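4. Teaching the Milta a sorting job

The Milta learns from whoever used to do the job by hand. At the Udinitz mailroom that meant the people who had filed brochures for years and had views on how it should be done. Let them teach. The machine has no views yet.

4.1 Lay one brochure flat, between you and the three-compartment organiser.

4.2 Take a gripper in each hand. Keep the cables clear of your sleeves.

4.3 Bring both grippers towards the brochure and squeeze gently.

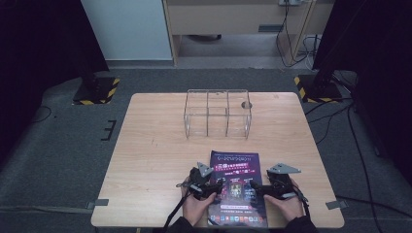

Fig. 7. Grippers in hand, organiser at the far half of the table.

4.4 Place the brochure in a compartment and release. Repeat until you have 40 clean runs, or until you start doing it in your sleep, at which point stop for tea.

Note: Work at your usual pace. Staff tend to become very elegant when recorded, and the Milta will copy the elegance at great cost to the afternoon.

Caution: Do not scratch your nose with a gripper. Put it down first.

4.5 Save the session under your shift name. Runs marked "Maillard" are the factory set and can't be overwritten, however poor you think they are.

Once trained, the Milta does the filing and you do the exceptions. Expect more exceptions than before. Record them in the Atel log, section 5.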